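4. What I learned from the smoked trout jars

I should say up front that I came to this part of the study as a home canner first and a researcher second. I grew up eating smoked trout out of half-pint jars, and I had my own opinions on salt long before I had any data. So when the Sarka kitchen let me look through its batch notes, I went straight for the brine pages.

There were 259 batches in the notes, and 108 of them used a dry cure in place of a wet brine. I had expected the dry-cured fish to come out saltier. The tasters didn't see it that way. On our seven-point scale the two groups landed so close together that I wouldn't want to hang an argument on the gap (see Section 5 for the scores by batch). What people did notice was texture - the dry-cured pieces held together on a cracker and the brined ones flaked all over the plate. 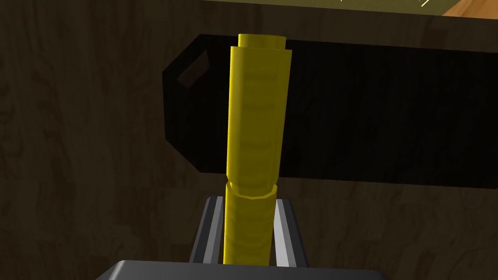
Figure 2.

Wood mattered more than I'd guessed. Most of the batches were smoked over alder, with a smaller set over apple and a handful over a mix the cook wrote down only as "yard wood." The apple batches got the warmest comments, mainly from tasters who told us they don't usually care for smoked fish. People who grew up with it wanted the alder, and a few of them were pretty firm about it!

I also asked every taster to fill out a card on what they'd eat the fish with. We got 558 cards back, and I read all of them (some were more recipe than answer). Crackers and cream cheese came up again and again, then potatoes, then eggs. Ní Chonaill's earlier survey put eggs well ahead of potatoes, but that one was done in April, when backyard hens are laying like mad, and ours ran in the dead of winter.

One weak spot is the fish itself. The kitchen bought from two suppliers, Avix and Enico, and the notes don't always say which fish went into which jar. I tried sorting it out from the delivery slips and gave up after 7 pages. Fat content could easily differ between the two, and a fattier trout takes smoke differently, so I've left supplier out of the comparisons that follow.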